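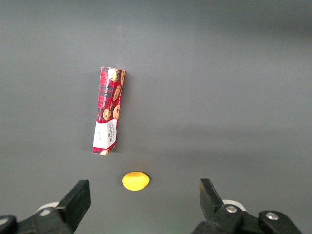
Lidley biscuit works, open day, June

The leaflet promised a full tour of the bakery. We got 30 minutes, most of it in a corridor with a window on to the ovens, which were off. Our guide said the butter shortbread is still made to the 1930s recipe. I asked whether that included the palm oil on the label and was told someone would email me.

The talk on packaging was better. A tartan box apparently sells more at Christmas, though no figures were shown, and I'd have liked to hear what anyone at Lidley has to do with Scotland.

Tasting came last. Plain biscuits, no labels, and we had to say which was the new recipe. I got it wrong, and so did both people next to me.

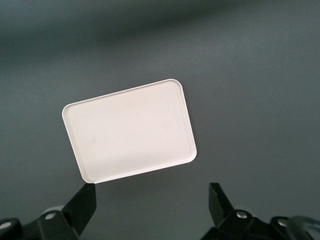

Silviu Toma thought I was being unfair: the ovens had been running when his group went through in the morning, and the smell alone was worth the 5 pounds. Perhaps so. Mine was the three o'clock group and we paid the same.

The shop takes cards only. Broken biscuits are sold by the bag, and the Gredine bus stops outside the gate.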